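Munham Automation Forum > Reviews and Procurement > Two-arm benchtop kits

Thread: Medevier two-arm kit, evaluation notes

Iramau_Lab
Posted 11/26/18

Our department has completed its evaluation of the Medevier two-arm benchtop kit, and we are posting our findings for members who are preparing purchase requests. The kit was quoted to us at $4000, with the patterned enclosure panels listed separately at $249. Both arms arrived assembled. The base plates had to be bolted to the rail, and the instructions for that step were adequate.

We selected shelf restocking as the main task. Light packaging is of interest to our sponsors, and foil packets are a fair test of any gripper in this price class. 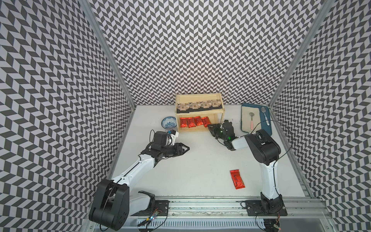 Medevier kit at the restocking station, with the right gripper in front of the lower shelf tier and one packet lying on the work surface.

Over the evaluation we logged 1163 pick attempts, of which 858 were successful. Most failures involved the foil packets. The small cardboard packages gave very little trouble. We recommend the kit for teaching and for early research, subject to the comments on cabling below.

Cabling: the supplied clips are too few. The cable on the right arm tends to swing wide at the elbow, and users should plan to buy additional clips.

benchtop_review
Thank you for the detailed report. I must disagree with the recommendation. A success rate of that order may be acceptable for a demonstration, but departments reading this thread will expect a station that can run without a person beside it. Was the failure count broken down by arm?

Iramau_Lab
It was not, and we accept that as a gap in the report. Both arms were used for both kinds of package, and the log records only the object and the result. The station was attended at all times. We would not advise otherwise.

Echeverria_Surplus
On behalf of Echeverría, which resells this kit: the clip shortage was reported to us in April and a larger set can be requested at the time of order. It is not included by default.

benchtop_review
If the shortage has been known since April, the larger set should be included. Buyers should not have to read a forum to learn of it.

K_Procurement
Are the patterned panels necessary? Our budget would cover the arms but not the enclosure.

Iramau_Lab
The arms operate without them. We kept the panels because they gave us the same background in every session — a plain partition may serve as well, but we have not tested one.

benchtop_review
We used painted board with a similar kit and saw no difference. I would put the $249 toward spare gripper jaws.

Iramau_Lab
That is a reasonable choice for a teaching lab. Our next set of trials will cover the spoons and the tray, and the results will be posted in this thread with a separate log for each arm.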